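Traltance Printed Table Cover, 118-inch

Item: Tulari series
Maker: Traltance
Sold in: packs of 2

The Tulari cover is a rectangular cloth for long work tables, buffet tables and folding banquet tables. The print is on one side only. The back is plain and slightly brushed so the cloth grips a smooth tabletop without clips.

Pattern choices for this season are floral, map, stripe and art print. Art prints run the full length of the cloth and do not repeat. Floral and stripe patterns repeat and can be cut down and hemmed at home.

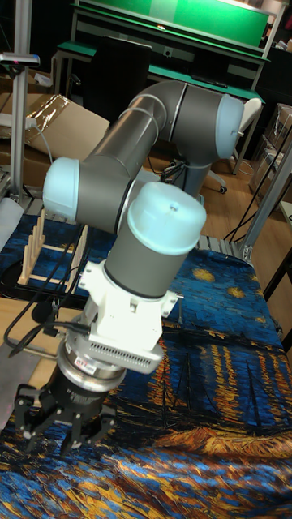 Hems are double stitched on all four sides. Corners are square. If you need rounded corners, order the Tedik version, which has the same fabric and a narrower hem.

Care

Machine wash cold with similar colors. Tumble dry low and take it out while slightly damp. Iron on the back at medium heat. Do not bleach. Expect a little shrinkage in the first wash; the listed length is measured after washing.

Grease should be treated before the cloth goes in the machine. Candle wax comes off best if you chill the cloth first and lift the wax with a dull knife. 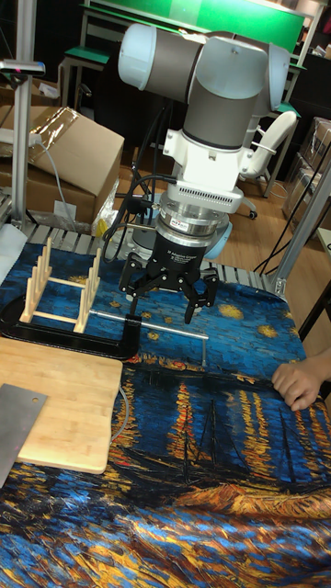 Printed tablecloth in use on a table.

Sizing

Measure the tabletop and add the drop you want at both ends. For a seated meal, most customers choose a short drop so the cloth stays off people's laps. For display tables, a drop to the floor hides boxes stored underneath.

Ordering

Single covers are not available in art prints. Floral, stripe and map covers can be split between two patterns in one pack at no extra charge. Write both pattern names in the order notes.

The Piątek napkin set, sold separately, matches the stripe pattern only.

Returns are accepted on unwashed covers in the original bag. Questions about fabric go to Yen-ting Chou, and questions about bulk orders go to Jui-lin Mok, both through the contact form.

Prices effective 7/1/25.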